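Room turnover at the Jemden: an interview with Maj-Britt Haugland
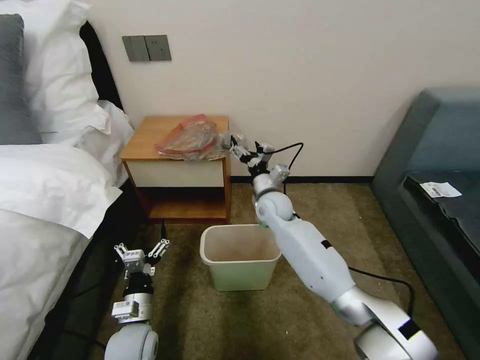

Maj-Britt Haugland divides a guest room into two kinds of surface: those a guest touches lying down and those a guest touches standing up. She has run housekeeping at the Jemden, a long-stay hotel in Skarketville with 114 rooms, for nine years, and the division governs the order in which her staff work. The nightstand belongs to both groups, and she considers it the most frequently missed item in the room. A crumpled clear bag with red trim on the top, as on this one, is typical of what she finds there. "A bag like that is light and see-through, and people's eyes slide over it," she said. "They look at the bed, they look at the wastebasket, they see an empty basket and they think the trash is done."

Her procedure starts with loose items. The room attendant enters, opens the curtains, and makes one circuit along the walls, beginning at the door and going clockwise. Anything on a flat surface is either thrown out, set aside as guest property, or left alone. The bed is not touched on this circuit.

"If you strip the bed first, you put things down on the nightstand," Haugland said. "A pillowcase, your keys, a spray bottle. Then you have your things mixed with the guest's things, and that's how a hearing aid battery goes down the chute."

Small clear plastic items are handled separately. Caps, blister packs, contact lens cases and the lids of travel bottles are hard to see against a pale wall, and attendants are told to bend until their eyes are level with the tabletop before they wipe. In an occupied room, nothing of this kind is discarded unless it is already in the basket. After checkout, it goes into a paper envelope marked with the room number and is held for 80 days.

The rule on bags has changed twice. Until a few years ago, an attendant could throw out any empty plastic bag found in an occupied room. A guest then complained that a bag had held the spare screws for a folding crib. The rule was amended so that bags were folded and left. That produced a different problem, with long-stay guests collecting a dozen folded bags in a row on the windowsill. Under the present rule, a bag is opened, checked by hand, and thrown out only if it is torn or soiled.

"It takes four seconds," Haugland said. "I timed it, and I wasn't trying to be quick."

Wastebaskets at the Jemden are rigid plastic, rectangular, and used without liners in the bedrooms. Haugland chose them over round ones when the old stock was replaced. A rectangular basket stands flat against a wall or a nightstand and does not roll when it is knocked over in the dark. The taper lets them nest on the cart. She ordered a pale color on the grounds that a dark interior hides small waste in the corners.

Going without liners saves material but adds a step. Each basket is tipped into the cart sack, turned over, and struck once on the base. If anything sticks, it is rinsed in the shower and dried with the used floor towel before that goes into the linen sack. Vilgot Rustad, who trained under Haugland and now supervises the third floor, disagrees with her on this. He would line every basket and skip the rinse.

"On a full checkout morning I lose most of an hour to baskets across the floor," Rustad said. "Maj-Britt says we lose it to something else if we line them, tying and untying and restocking. We've never settled it."

The basket's position is written into the room sheet. It belongs beside the desk, but guests move it, generally toward the bed. Attendants return it to the desk after checkout and leave it where it is during a stay. Haugland has asked the owners twice for a second basket in each room. The last quote, from a supplier in Cliltdale, came to $1,160 including delivery, and it was not approved.

White linens are the other fixed point. Duvet covers, sheets and pillowcases are all white and are washed together. Decorative pillows are dark and are laundered on their own schedule, once a month or on a visible mark. They stand against the head of the bed with the white pillows in front. The duvet is centered by pulling from the foot, then checked at each side, where it should hang to the same height. Haugland says the side nearest the nightstand is the one that comes out bunched, the attendant having less room to stand there.

"You can't get your hip in," she said. "So you pull with your arms, and it goes crooked. I tell them to move the nightstand three inches and move it back. Half of them do."

Wiping comes after the bed, with two cloths. A damp one is used for wood tops and a dry one for switch plates. The open shelf under a nightstand drawer is wiped back to front, with a flashlight if the interior is dark. The drawer is opened in checkout rooms only. Vacuuming is last, from the far wall to the door, with the basket lifted onto the luggage rack while the carpet under it is done.

Inspection is by sample. Haugland or Rustad checks around 3 rooms per attendant each day, sitting on the edge of the bed to do it, then smoothing the cover afterward. From that position the nightstand top and the shelf below it are all in view. She marks faults on the room sheet in pencil and hands it back before the end of the shift, and the attendant goes back up and fixes them.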